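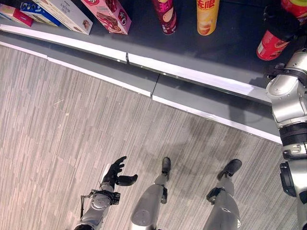 ## Daily and Weekly Care of the Shelf Unit at Carkby

These instructions cover the humanoid that works the snack shelf at the Carkby site. They replace the sheet that was taped inside the tool cabinet. Revised September 5, 2020, by Pacita Sison.

The daily section takes one person. The weekly section takes two: one at the robot, one at the console with a hand on the stop button.

### Tools and supplies

- Hex keys, metric, long arm
- Torque driver with the short bit set
- Lint-free wipes and isopropyl alcohol
- Flashlight
- Paint marker, white, for witness marks
- Reusable cable wrap (no zip ties on the arms)
- Logbook

### Daily: before power-up

1. Confirm that the stop button is pressed and the battery switch is off. The indicator on the back panel should be dark.

2. Look at the ankles first. The hardware there is black, and so are the feet, so use the flashlight. Check the bolt heads for missing witness marks. If a mark no longer lines up, do not tighten the bolt and carry on. Write it in the log and go to "Loose joint hardware" below.

3. Wipe the soles. Dust from the planks builds up under the toes and the robot will drift on a long stand. Lift one foot at a time with the hoist strap taking the weight.

4. Follow the cable along the left forearm from the circular joint cover to the wrist. The thin cable near the wrist is the one that fails. It must lie along the arm with enough slack for full wrist rotation and no loop large enough to catch on the shelf lip. Turn the wrist by hand through its range and watch the cable, not the hand.

5. Open and close each finger by hand. Resistance should be even. A finger that springs back late usually has grit at the base joint.

6. Check the bracket at the top of the right arm. It passes close to the shelf edge when the robot stands at the work position. Look for scraped finish on the outer face.

7. Run a fingertip around the ribbed band at the right elbow. It should not slide or twist. If it has moved, seat it again before power-up.

### Daily: standing position

The stand position is set by the distance from the toes to the white baseboard. Both feet stay clear of the base of the platform. The front of the shelf is curved, so measure from each foot separately and do not assume that square to one segment is square to the next. Use a trim seam as the center reference when lining up the torso.

The right foot may be turned out slightly. The balance controller accepts this, and Ynyr Lewis found that forcing the feet parallel made the hip motors run warmer.

With the robot standing:

1. Release the stop button and wait for the joint check to finish.
2. Command the rest pose. The right arm hangs straight down. The left arm comes forward with the palm up.
3. Hold for a full minute. Watch the left hand. Fingers should stay slightly curled without trembling.
4. Command the return pose and confirm that the right arm clears the lip.

If the hand trembles in step 3, reseat the wrist connector with the power off and repeat. If it trembles again, swap the hand and tag the old one for Wycliffe Temba.

### Weekly: encoder offset check

Do this with the robot in the hoist and the feet just off the floor.

1. Power up in maintenance mode.
2. Move each arm joint to its zero mark by hand.
3. Read the offset on the console and compare it with the value in the log.
4. A change of up to 17 counts is normal. Between 17 and 37, record it and check again the next day. Over 37, run the full zero routine.
5. Save the table to the Nukalora controller. It does not save by itself when you close the page.

The zero routine asks for a service code. It is 2764 on this unit.

### Weekly: shelf side

Boxes and canisters need different grips, and the hand wears differently depending on what was handled. Log the mix.

- Boxes lying tilted on the platform load the fingertips. Inspect the tip pads for cuts.
- Upright canisters load the thumb. Inspect the thumb base joint for play.
- Wipe the dark top surface of the platform before the first run. Crumbs and cardboard dust end up in the finger joints.
- Press along the white trim on the front lip, especially at the seams. A raised end will snag a sleeve or a cable.

Leave the goods where the last run put them until the console operator has saved the run file.

### Loose joint hardware

1. Power off, battery switch off, robot in the hoist.
2. Remove one bolt only. Clean the threads with alcohol and let them dry.
3. Apply one drop of threadlocker from the Saragih kit.
4. Torque to the value on the joint card, then repaint the witness mark across the head and the bracket.
5. Move to the next bolt.
6. Leave the joint unloaded overnight.

Never back out two bolts on the same ankle. Lovely Yap's report from March describes what that does to the alignment — the foot had to be shimmed and zeroed twice.

### Hours and parts

The left hand now on the unit was fitted at nearly 888 hours. Write the hour reading next to every entry, including entries with no fault. Spare wrist cables are in the second drawer. When the last one is taken, tell Jong-dae Ha the same day; orders go through Uvness and are slow.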